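Zosumgate Community Forums > Workplace and Technology > Automation in retail and the home

Thread: Are machines ready for routine shop-floor work?

producelead_wedcombe
Colleagues, our store group has been asked to comment on a Trondeter discussion paper proposing automated replenishment and order picking in fresh produce by August. The paper treats produce as equivalent to packaged grocery. I do not accept that premise and would welcome the views of members with direct experience.

tallowbrook
The premise is sound for part of the work. Floor scrubbing and shelf scanning are already routine in larger premises. Picking from an open bin is a harder task, but I would not describe it as out of reach. Much depends on the fixture and on whether the goods arrive in a consistent size.

producelead_wedcombe
They do not. For members outside the trade, an ordinary run of bins will hold goods that each call for a different grip, and a shopper's basket has to be packed with some regard to what is already in it. 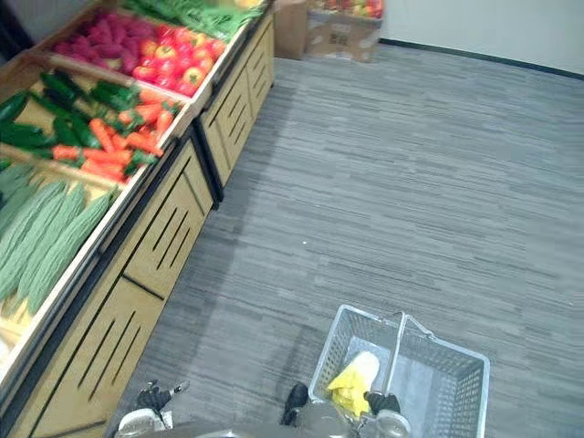

Sloped produce bins with bitter melons and carrots at the near end, peppers further along, and a wire basket on the carpet.

tallowbrook
Thank you. The carrots lying across one another would concern me more than the melons. A machine must select one item and leave its neighbours in place. Peppers bruise, but they are at least a compact shape.

ops_gisler
I must disagree with the emphasis on grip. In our own assessment at Gisler, 11 produce lines were attempted and grip was the principal fault in only three. The remainder came down to selection - the machine could lift the item but could not judge whether a customer would want it. Colour and firmness were poorly handled.

quillfen
Has anyone considered the basket itself? Lifting a loaded wire basket by two handles, without tipping it, is a separate competency from filling it. The same applies at home. I would sooner have a machine that carried the shopping in and put it away than one that chose my zucchini.

ops_gisler
Carrying was outside our scope. I agree it should be assessed separately.

producelead_wedcombe
I remain unconvinced on the August date. Our submission will recommend a trial limited to two lines, with staff retaining responsibility for quality and rotation.

tallowbrook
A limited trial is reasonable, although two lines will tell you very little. I would include at least one leafy green, as bunched greens catch on everything.

producelead_wedcombe
Noted. I will raise leafy greens with the Wedcombe department heads before the submission is lodged.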